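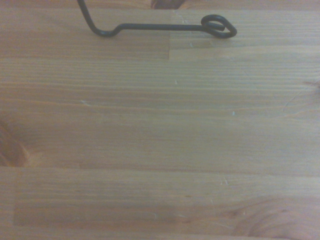 Dewanti Halim wrote in to say that she oiled her Vara top twice a year for the first two years and then forgot for a whole winter, and it came back with a light sanding and one coat. She asked whether she should have stripped it right down first. No - if the surface is sound and there is no black staining around the sink or the joints, a rub with fine paper and fresh oil will do.

Print this page
E-mail this page

Vara solid softwood worktops and table tops

The Vara range is made up by Koretti at the Tukbridge works and sold direct or through stockists. Each top is built from long staves glued edge to edge and planed flat on both faces. The tops go out sanded and unfinished unless you order them oiled.

Softwood is lighter than oak or beech and costs less. It also marks more easily. A dropped pan will leave a dent and a sharp knife will leave a line, so use a chopping board. Most marks can be steamed or sanded out. If you want a top that will look the same in ten years as it does on delivery, you would be better off with one of our hardwood ranges or with stone.

Sizes

Tops are cut to order. The longest single length we can make is 3,341 mm. The deepest is 948 mm, which suits a small dining table or a breakfast bar with seating on one side. Anything deeper has to be made from two tops joined on site, and we supply the bolts for this. Please measure the wall at the back and at the front edge, as few kitchens are square, and give us the larger figure.

Cut-outs for sinks and hobs can be done at the works if you send the maker's template with your order. We do not work from a drawing of the sink or from the model number alone. If your fitter prefers to cut on site, tell him to seal the raw edges the same day.

Finishes

Unfinished: for people who want to use their own oil, wax or varnish. It should not be left bare for more than a week after unpacking.

Clear oil: two coats put on at the works. Warms the colour slightly. Safe for food once cured.

White oil: the same oil with a little pigment, to hold back the yellowing that all pale softwood gets in daylight. It slows the change and does not stop it.

We no longer offer the dark stain. It took unevenly around knots and we had too many tops returned.

Price

A standard top in clear oil starts at £179. Cut-outs, rounded corners and profiled edges are charged extra and are listed on the order form. Delivery on the mainland is included for tops that can be carried by two people. Longer ones go by pallet to the kerb, and you will need help to get them indoors.

Fitting

Leave the top lying flat in the room where it will be used, still wrapped, for three days before fitting. Do not stand it on end against a wall or lean it on a radiator.

Fix from below with the slotted brackets in the pack. The slots let the timber move across its width as the seasons change. Do not glue the top to the cabinets and do not screw through plain round holes, or it may split along a joint in its first winter. Leave a small gap at the wall and cover it with an upstand or tiles.

Fit the foil barrier above a dishwasher or washing machine. It is in the pack and is often thrown away with the wrapping.

Looking after it

Wipe up water when you see it. Wash with a cloth and a drop of washing-up liquid, and dry afterwards. Do not use bleach, cream cleaner or a steam mop.

Oil once a month for the first three months, then twice a year. Put it on thinly with a lint-free cloth, wait fifteen minutes and wipe off everything that has not soaked in. Lay used cloths out flat to dry outdoors before you bin them, as oily rags left in a heap can catch fire.

Notes from customers

Hermenegildo Cortés fitted a Vara top on a trestle base as a workbench and reports that the front edge has taken some knocks. We would suggest a hardwood lipping for that kind of use, and can fit one at the works.

Syafiqah Govindasamy asked about using the offcut from a sink cut-out. We send it with the top if you tick the box on the form. It comes rough on the edges.

Ordering

Orders placed before noon are confirmed the same afternoon. Making takes three weeks, or four in November and December. Once a top has been cut we cannot change the size. Questions about templates should go to Hakim Pillai in the order office, and questions about damage in transit to Zulkifli Santoso, with photographs of the wrapping as well as the timber.

2 comments
Share this page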